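Keeping Cell 13 Honest
How the Westgate shop sets up and looks after a two-handed table-clearing cell, first in simulation and then on the floor

August 20, 2021

The cell that Sitico runs at its Westgate shop has one job. It picks plates off a wooden table and moves them to a rack. It does this with two unlike tools, a black linkage gripper and a white multi-finger hand, and most of the work of owning it comes from that pairing. The gripper is stiff, simple and easy to measure. The hand is compliant, complicated and drifts. Getting both to agree on where the edge of a plate is takes up the larger part of every maintenance period.

Cell 13 is the shop's number for it. The controller is a Clatum unit mounted in a cabinet under the table, with the drive power supplies on the left and the safety relays on the right. The table is bolted to the cabinet frame at four corners. Anyone who leans on it during calibration has to start over, and a strip of yellow tape on the floor marks how close a technician may stand while the routine runs.

Setup starts with the arms powered down. The gripper is removed at the tool flange, the flange face is wiped with a lint-free cloth, and the locating pin is checked for burrs. A burr too small to see will tilt the tool enough to matter at the fingertip. The shop dresses the pin with a fine stone, two or three passes, and checks it again with a gauge. The mounting screws go back in a cross pattern, snug first and then to torque. The white hand gets the same treatment, with one added step: its cable is clipped to the forearm with enough slack for a full wrist turn each way. A tight cable pulls the wrist off zero and produces an error that looks exactly like a bad encoder.

The shop lost two days to that fault in the spring. The encoder was replaced and the error stayed. The second encoder is still on the spare parts shelf, tagged as good.

After the tools are mounted, nothing moves until the model has been checked. Westgate keeps a simulated copy of the cell, and any change to a tool, bracket or cable guide is entered there before the arms are allowed to run. The model carries the link lengths, joint limits and outer shape of each tool. It also carries a table and a plate, which stand in for the work. A technician loads the new tool data, runs the standard set of 50 poses and looks at the result from several viewpoints, including one set low behind the tools.

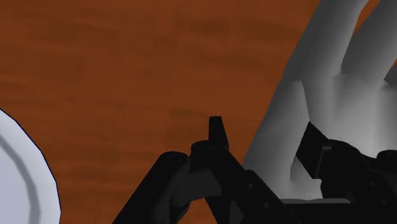

Clearance between the two tools is the main thing under review. The software reports a minimum distance for each pose, and the shop rejects any pose that falls under its limit. The number is only as good as the shapes behind it. Collision shapes are usually simplified to keep the calculation fast, and a simplified shape can hide a screw head or a connector that sticks out past it. For that reason the technician compares the shapes with the real parts, caliper in hand, whenever a bracket has changed. On the last full check, 39 of the poses passed without edits. The rest were adjusted, mostly by turning one wrist before the arms closed on each other, and run again.

Rendering is treated as a convenience. A clean render says that the model is consistent with itself. It says nothing about backlash, cable drag or a tabletop that has moved with the weather, and wood does move. The Westgate table is measured at the start of each season with a straightedge and feeler gauges. If the center has risen or dropped past the allowed amount, the table height in the model is corrected and the pose set is repeated.

Once the model is accepted, the arms run at reduced speed with one tool at a time. The gripper goes first. Its fingertip is brought down to a steel calibration block and touched off from three directions. Readings are saved and compared with those from the previous setup. A shift in all three usually means the tool is not seated. A shift in one usually means a worn joint in the linkage, and the cure is to pull the pin at that joint and look at the bushing.

Bushings are the wear item on this gripper. The shop changes them as a set. Mixing old and new leaves the linkage with uneven play, so that the tip lands in one place when closing and another when opening. The job takes under an hour with the gripper on the bench. Grease is applied sparingly, and any excess is wiped off before the tool goes near a plate.

The hand is slower work. Each finger is driven to its open stop, zeroed, closed on a gauge rod and opened again. The current drawn by each motor is logged at both ends of travel. A rising current over several checks points to a finger that is starting to bind, and it is better to find this in the log than in the middle of a shift. Serial unit 1467, the hand now fitted, has a thumb that draws slightly more than its fingers. It has done so from the day it was installed, and the alarm threshold for that joint was raised to suit.

Tool data and logs are stored on a server called Dimaculangan, together with the model files. Each file carries the same revision number as the mechanical drawing it came from. If the numbers do not match, the Clatum controller will not enable the drives. This rule was added after a run was made with the right tool and the wrong length, which left a short scratch in the tabletop near the rack.

The next full service is planned for September. It will cover new bushings, a new forearm cable for the hand and a replacement fan in the cabinet. The table will be measured at the same time, and the pose set will be run again before the drives are enabled.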